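The second cell has been in the finishing room since September, and I have now spent enough hours beside it to write down what has changed and what hasn't.

Some background. We prepare sample packs and presentation folders for Stuvemitz: sheets, inserts, a clear panel on some of them, a bit of cloth on others. The work is light and dull and it used to be done by four people at one long bench. Remo Eberhard, who ran that bench for years, is now down as cell supervisor, a title he dislikes. He still does the same shift. He handles far fewer sheets.

The difficult material is anything thin and flat. A human picks up a thin panel by sliding it to the table edge or getting a fingernail under one corner, and does so without noticing. Two grippers have to be told which corner, in what order, and how hard to close.

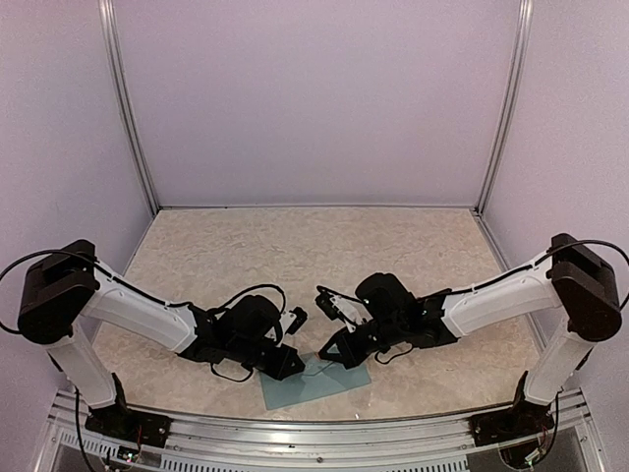 Our first set of routines treated every flat part as the same part with a different thickness value. That was a mistake and it cost us most of a month. Stiff parts and limp parts need separate approach heights and separate closing speeds, and paper needs its own again. Wen-hsiung Chien rewrote the lot and split it by material. The parameter file went from 60 lines to 201, and it is easier to read.

What this did to the jobs is less tidy. Before, a new starter learned by standing next to Remo and copying him. There is no equivalent now. The person at the cell needs to know when to let a routine carry on and when to stop it, and that judgement came from years of doing the work by hand. If the handwork goes, I don't see where the next person picks it up. I have raised this twice. The answer so far is that everyone does one hour a day at the old bench, which is a start.

Pay grades have not moved. I think they should. Clearing a fault at the cell takes more knowledge than the bench did, and the grade sheet still describes the bench.
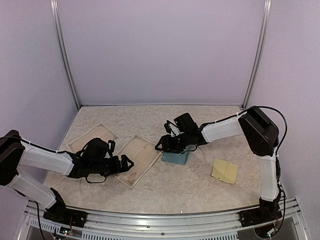

**Finishing and Assembly, Sterkar works**

Mixed layouts are the current job. Paper, a block and cloth in one working area, with each arm assigned its own part. The arms share the middle of the table, so the order of moves matters more than the speed of any of them. Wen-hsiung sets the order by hand. Dissanayake, our integrator, would like us to use their scheduler for it, and we may, once it stops giving both arms the same priority.

We run batches of 100. The number has no technical basis — it was the size of the old trays — but people think in it, and the log is easier to check against the paper count at the end of a shift.

Things still open:

- cloth that creases when it is let go
- printed sheets with a border, where a small rotation is easy to see
- cable wear at the elbows, to be checked monthly
- the stop button, which is on the wrong side for anyone left-handed

Remo has asked for the last one to be done first. The part is on order from Hiter.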